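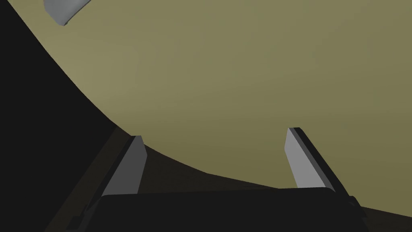
Charito Layug

Simulation group: frequently asked questions

Answers to what new members of the Hidamholm Robotics Club ask most. Last changed Friday, May 20, 2022.

Do I need my own robot?
No. All work up to the end of the second block is done in simulation. The club has one real arm, kept at the Zurkwood workshop, and time on it is booked through the group list once your code has passed the simulated runs.

What computer do I need?
Any laptop that can run the viewer. If it is slow, turn off shadows and lower the render size. Physics results are not affected by either setting.

Which view does the program use?
The wrist view by default. The gripper fingers stay in view at all times, so check where their tips are before you send a close command. The fixed room view can be switched on for finding faults, but runs made with it do not count towards the Bautista round.

Why does the wrist view show a window, or the sky?
The hand is tilted up. The room model has walls, windows and a neighbouring building outside, and all of it is drawn. Check the sign of your wrist pitch first, then the order of your joint angles. Most cases are one of those two.

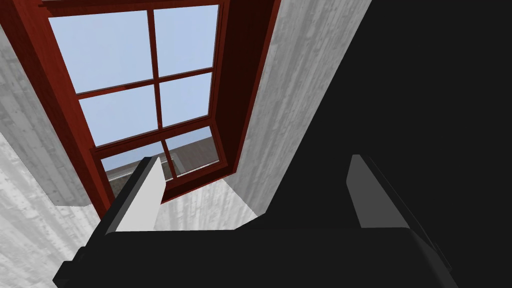 Wrist view, fingers apart, with the window above.

How close should the hand be before I close the fingers?
Start at 40 mm from the surface and reduce it in small steps. On curved surfaces, line up both fingers first. If one touches early, the object will turn and the contact log will show a one-sided force.

How many runs do I have to submit?
200, all from the same version of your code. Do not remove failed runs. The marking script compares run numbers and will reject a set with gaps.

My run stops with no error. What happened?
It has most likely reached the step limit. Look at the last line of the log. If the joint values there are still changing, your move is too slow. If they are not, the planner is waiting for a target it cannot reach.

Can we work in pairs?
Yes. Both names go in the header of the main file. Groups of three were allowed until March and are no longer accepted.

What is Trusta?
The checking tool written by last year's members. It reads your log and lists joint limit faults and contacts between the arm and the walls. Run it before you ask for help, and attach its output to your message.

Is there a minimum age?
11. Members under school leaving age need a signed form before using the real arm. The form is not needed for simulation.

Where do I send corrections to this page?
To the group list, with "FAQ" in the subject line.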